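Keeping a desk file organiser in good order

If your reference books have a habit of wandering off to other people's desks (mine certainly did, all through June), a plain black file organiser will do more for you than another shelf ever could. It takes very little room, and you can reach everything from your chair. Find a clear stretch of table near a wall, wipe it over, and set the organiser down with its open side towards you. 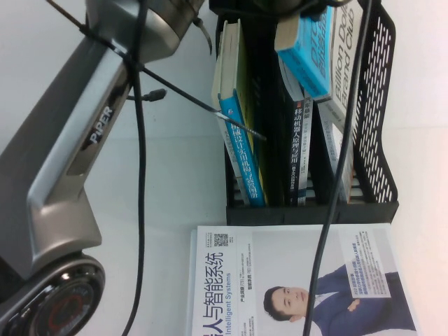
Adbridge Workshop Library Team

Start with the books you reach for most. Ours is the one with the bright blue spine, 机械设计实用机构与装置图册, and it goes next to the cream and yellow one so that we can all find it without thinking. Turn the spines outward as far as you can – it's a small kindness to the next person, who may well be in a hurry.

Try not to fill the thing to bursting. A book should slide out with one hand, and if its neighbours come along too, then move one of them over to the next section. A little leaning does no harm at all, so please don't fret about it!
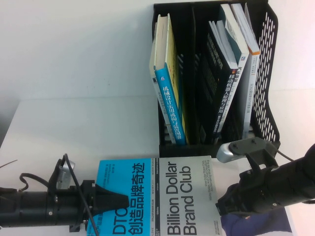

When you add a paperback, open up the gap with your fingers first and lower it in by the spine, because the corners of a soft cover catch very easily and once they've curled they never quite lie flat again. Thin books can go beside thicker ones for a bit of support.

Anything you're still reading can lie on the table in front until you've finished. At the Hurholm office they slip a card inside with a name on it, and Malcolm Penrose has asked us to do the same for any book over 100 pages. Cards are in the top drawer.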